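Poltance Desktop Teardown Set

Maintained by Niloufar Jalali and Wondimu Ejigu. Last updated Sun 31 March.

What it covers
Poltance documents desktop towers at different stages of assembly. It holds 1778 stills from 14 towers, each laid on its side with the side panel off. Most of the towers are older office machines bought from Nemville.

Folders
cases: bare case, drive cage and power supply
boards: motherboard fitted, socket and slots in any state
memory: modules going in or coming out
notes: one text file per tower, with the parts list

Labels
Every still has tags for processor (present, absent), socket bracket (open, closed) and memory slots (filled, empty). Lewis Mowat did the first pass and Wondimu checked it. Cables are tagged by wire color only. Fans are tagged even when partly hidden.

Known problems
Five stills in boards have the bracket tag reversed. Part numbers are missing for two towers.

Sample

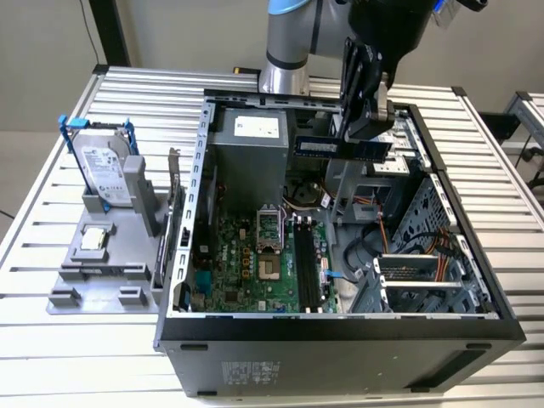

Memory module above an open tower. Processor: absent. Socket bracket: open. Memory slots: both empty.

Corrections go to Niloufar. Please include the tower number and the file name.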